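Navora Chores: cloth handling subset

Data card, version 2, 22 Oct 2020

Summary

Navora Chores is a set of recordings of two-armed robots doing ordinary household jobs. This subset covers cloth: picking up, spreading, folding and stacking. We put it together to get a usable answer to a plain question, whether a machine can fold the laundry yet. On the evidence so far it can do parts of the job, slowly, with a person ready to step in.

Contents

The subset has 600 episodes, of which 500 are for training. The rest are held out for testing. There are 21 task labels, listed in tasks.txt. Each episode has video, joint positions, gripper opening and a one-line text instruction. Episodes that ended in a dropped or tangled cloth are kept and marked "fail" in the outcome column.

Recording took place at the Arnthorpe and Zarkska sites. Lighting and table height differ between them, so check the site column before you mix the two.

Wrist views

Cloth often fills most of a wrist view, and the other arm may be in it as well. Models that track the edge of a garment tend to lose it at this distance. If you need the whole outline, use the overhead stream.

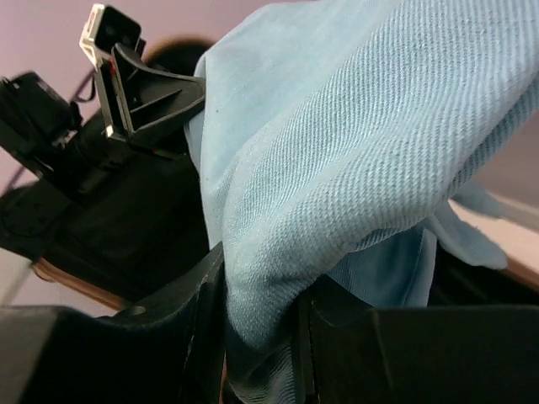

Wrist view: blue twill cloth held between the gripper fingers, second arm at upper left.

Known problems

Thick folds are the main weak point. The fingers close on several layers when the task calls for one, and the gripper reading does not tell you which happened. Layer count is not labeled.

Some moving parts are blurred. We did not filter these out.

Clock drift between the two arms was corrected in the Arnthorpe recordings only. A fix for Zarkska is planned for November.

Baseline

The Moen baseline script is in the baselines folder. It handles flat towels fairly well and does poorly on anything with sleeves. Please report results by task label, as an overall score hides this.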